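Laboratório de Manipulação Robótica
Apontamentos da aula 6: análise de uma falha de preensão
Versão de fevereiro de 2019

Nota prévia. O português não é a minha língua materna. Se uma frase destes apontamentos não está clara, peço que me perguntem na aula ou por escrito.

1. Objetivo

Nesta aula estudamos uma falha concreta da célula Ketano. O braço fechou a garra sobre a borda do tabuleiro, e não sobre o brinquedo escolhido, e continuou a puxar. A paragem de emergência foi acionada pelo operador. Não houve feridos, mas a flange do pulso ficou desalinhada e a célula esteve parada durante quase 40 horas.

2. A tarefa

A tarefa chama-se Flurnero no nosso plano de ensaios. O robô deve retirar objetos misturados de um tabuleiro e colocá-los nas aberturas de uma coluna de caixas. Os objetos são de propósito muito diferentes: duros, moles, lisos, com espigões, e também panos. O programa de planeamento é o Rodo, na configuração que já usámos na aula 4.

3. Sequência dos acontecimentos

A falha aconteceu em janeiro, na tentativa 484 da série. Os tempos são contados desde o início do movimento de descida.

0 ms: o Rodo escolhe uma bola pequena, perto da borda inferior do tabuleiro.
100 ms: o sensor de força indica contacto. O valor é baixo, e o programa interpreta-o como tecido.
300 ms: a garra fecha. Entre os dedos estão uma dobra da toalha e o rebordo do tabuleiro.
Depois: o comando de subida é dado. A força cresce, mas o limite de proteção não atua.

4. Porque não atuou a proteção

O limite de força tinha dois valores, um para objetos duros e outro, mais alto, para objetos moles. O segundo foi introduzido porque a toalha, quando prende noutro objeto, provocava muitas paragens falsas. Com o contacto classificado como tecido, ficou ativo o valor mais alto. Portanto a proteção dependia de uma classificação que podia estar errada. Este é o ponto principal da aula.

Há também uma segunda causa. A câmara vê o tabuleiro de cima, e um pano por cima do rebordo esconde a linha que o Rodo utiliza para calcular a zona proibida. No registo, esta zona aparece interrompida exatamente onde o pano passa. 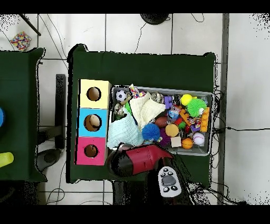 Figura 1. Posto de trabalho visto de cima. A toalha azul-menta cobre o canto inferior esquerdo do tabuleiro e sai por cima do rebordo; a garra está junto à borda inferior.

5. Medidas adotadas

a) O limite de força é agora único e não depende do tipo de objeto.
b) A zona proibida é calculada com as dimensões conhecidas do tabuleiro. A imagem serve só para confirmar a posição.
c) Antes de cada série, o operador verifica se algum pano passa o rebordo e anota o resultado na folha Ki.
d) Depois de uma paragem de emergência, o braço só volta a mover-se em velocidade reduzida.

A medida a) aumentou outra vez as paragens falsas. Por enquanto aceitamos isto.

6. Trabalho para a próxima aula

Desenhem a árvore de falhas, com o acontecimento de topo "força excessiva no pulso". Indiquem quais ramos ficam cortados por cada medida da secção 5 e se existe algum ramo que nenhuma medida corta. Máximo de duas páginas, entregues em papel no início da aula.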